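Sound & Place | Features

August
By Yiğit Kırmızıgül

The swing bridge at Grellness has a note. It comes just as the deck starts to move, a long low hum that climbs a little and then drops away into clanking, and if you stand on the town side with your hand on the rail you can feel it in your wrist as well. I walked over that bridge for years before I heard it. Now I go out of my way to be there when it opens, and I've got it in fog, in a gale, and once with a child next to me shouting "again!" at the exact moment it stopped.

I collect sounds, you see. Ordinary ones, mostly. Gates, kettles, the shutters going up on the market hall, the pigeons in the station roof. I started a couple of winters ago and I have become a complete bore about it, so I'm delighted that someone has finally asked me to be a bore in print.

The person to blame is Muammer Aydoğan. He tuned pianos up and down this coast for most of his working life, and when he stopped he found that he missed listening for a living. So he began going out before breakfast with an old cassette recorder in a bread bag (it rained a lot that year) and taping whatever the town was up to. He has the last morning of the fish auction. He has the old school bell, the one with the crack in it, which was taken down when the roof was mended and never put back. He has his own street on a snowy night, twenty minutes of almost nothing, and it's the loveliest thing in the whole collection.

"You think it's silence," he told me when he played it. "Then the ear gets bored and goes looking, and there's a whole town in there."

He's right. On the third or fourth hearing I picked out a fridge, somebody's stairs and, very far off, a dog having an argument.

Muammer's tapes are now the heart of Evus, the town's sound library, which lives in a back room above the reading room and has grown to 3,000 recordings. Anyone can add to it. You bring your sound along, you fill in a card saying where you were standing and what the weather was doing, and it goes on the shelf with the rest. I love those cards. One of them says only "Mum's gate, before the new hinge". Another gives the wind direction, the state of the tide and what the person had eaten.

What you record on hardly matters. Muammer is still loyal to his cassettes, a few people have proper microphones with those furry covers, and nearly everyone else uses the phone they already own.
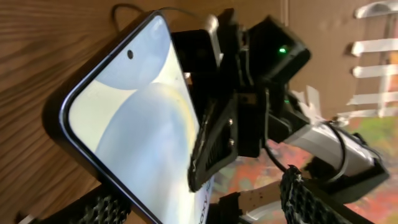
Getting closer makes more difference than any bit of kit. That was my first lesson, and I had to learn it over and over. My early efforts are all wind and coat. I would stand politely at the far side of the road from a thing I wanted to hear and wonder why I'd brought home nothing but traffic. Then I watched Muammer record a drain. He got down on one knee on the wet pavement, in good trousers, and held the recorder over the grating as if he was feeding a bird. The result is glorious, a deep dark gurgle with a sort of chuckle in it. You would never guess it was a drain outside a shoe shop.

The second lesson was to keep still and shut up, which is harder for me. On my recording of the first swifts of the year you can clearly hear a man say "oh, brilliant". He says it twice.

There's one more habit I'd pass on to anyone starting out. Let it run. The sound you came for is often over in a few seconds, and the good stuff arrives in the minute afterwards, when everybody goes back to what they were doing. My favourite ferry recording is like this. The Likora sounds her horn as she leaves, a great brown blast that shakes the café windows, and I have that, and it's fine. But then the horn stops and you get the echo off the grain store, then the gulls all complaining at once, then a woman on the quay blowing her nose, and by the time she's finished the engines are just a mutter behind the harbour wall. I could listen to it all evening. I have done.

Once a month a group of us goes out on what the library calls a listening walk. It's a grand name for a slow wander. We meet on the steps, agree on a way round, and then don't speak until we get to the end of it, and people who haven't tried it always ask if that feels odd. It does, for the first street. After that your shoulders come down and the town gets enormous. You notice that the narrow lanes have a dry, close sound and the square has a wet, wide one. You can hear where a wall ends. Outside the dentist there's a hedge so full of sparrows that it seems to be boiling, and on my first walk we all stood round it grinning at each other like fools, quite unable to say a word.

The walk ends at Restrepo, the bakery on the corner by the bus stops, where the talking starts all at once and is very loud. They make a cheese and onion roll there that I would put up against any in the country. They also have a bread slicer with a wonderful loose rattle, and it's been recorded so many times that it has its own box in the library. The owner can tell you which season a recording comes from, going by how much the belt is squeaking.

Over the rolls we play each other what we've got. Phones come out, cassettes come out, somebody always has the wrong headphones. 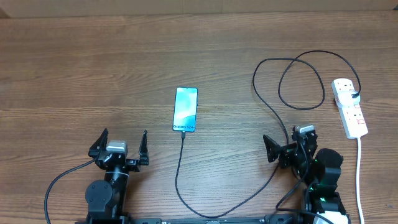

I think this is the bit I enjoy the most, hearing the same half mile through other people's ears. We'll all have stood in the same place and brought back different things. I go for machines. There's a retired nurse in the group who only wants footsteps, and she can pick out friends by them. A lad who joined this summer records doors, and he has got me so keen on doors that I was late for my own dentist's appointment, opening and closing the one downstairs.

Sounds go missing much more quietly than buildings do. If a shop front is pulled down there are photographs, and letters to the paper. When the market swapped its iron trolleys for ones with rubber wheels, there was no fuss at all, and I can see why, since the new ones are easier on the back and the people in the flats can sleep. But a noise that woke this town for generations had gone between one morning and the next. Muammer had it on tape. When he played it at the library's open evening, an old porter in the second row put his hand flat on his chest and started naming the men who'd pushed them, in order, as they came past.

If you fancy hearing some of it, the back room at Evus is open from 3 until the reading room closes, and you're welcome to sit there with the headphones for as long as you like. Ask for tape 12, which is the snow. Bring a coat, the radiator up there is hopeless — and it ticks, beautifully, every time it tries to come on. I've recorded it, of course. It's on the shelf by the window, next to the kettle.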